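How to Plan a Shore Day on a River Cruise Without Booking the Excursion

River cruises are my favorite way to travel, and the days I remember best are the ones I put together myself. You step off the gangway with a bag and a bottle of water, and the whole town is yours until the ship leaves! If you have only ever done the group tours, this guide will get you through your first day on your own. I'll use my April trip on the Sang as the running example, with stops at Pukcombe and Ceswood.

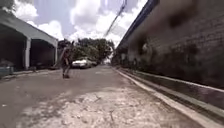 5 min read | Updated 10/04/2023

Step 1: Get the docking details early

The brochure gives you the name of the town. What you want is the name of the landing. Email the cruise line before you sail and ask which pier they expect to use, what time passengers can go ashore, and what time everyone has to be back on board. At Pukcombe there are two landings, and the lower one is a much longer walk into town.

Write down the all-aboard time, too. It is usually earlier than the departure time printed in the schedule, and that is the one you need to plan around.

Step 2: Pick one main thing

One! I know how tempting it is to fill the page. Choose a market, a museum, a temple or a long lunch, and build the day loosely around it. Anything else you fit in is a bonus.

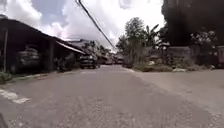 Once you have your main thing, check its opening hours against your docking times. Small museums often close for lunch, and morning markets can be packing up by the time a late boat ties up. If the hours don't line up, swap it now while you still have good internet.

Step 3: Save your map offline

Download the area at home and drop a pin on the landing, your main stop and one place to eat. Then take a photo of the daily program on board, the page with the ship's phone number on it. I also carry a paper card with the name of the pier written in the local language - drivers love it, and so do I when my phone dies.
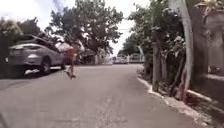

A parked SUV and a long line of trees.

Step 4: Work out your turnaround time

Take the all-aboard time and subtract 50 minutes. That is when you start heading back, wherever you are. For Ceswood I had a 19 minute walk from the market to the pier, so I had plenty of slack for a cold drink on the way.

Set an alarm for it before you leave the cabin. Ship time and local time are sometimes different, so set it by the ship.

Step 5: Pack light

Small bills, a hat, water, your cabin card, a copy of your passport. My day bag is the small Mustirico with the zip pocket inside, and it holds all of that plus a rain jacket. Wear the shoes you have already broken in.

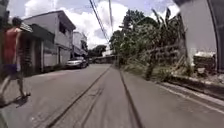

Narrow street, concrete underfoot.

Step 6: Tell the front desk

Hand in your tag or sign the sheet, whatever your ship uses, and mention that you are going on your own. They may have a town map behind the desk, and the crew often know where to get the best noodles near the landing. Ask them! I had a wonderful bowl at Ceswood that way, and went back for a second before my alarm went off.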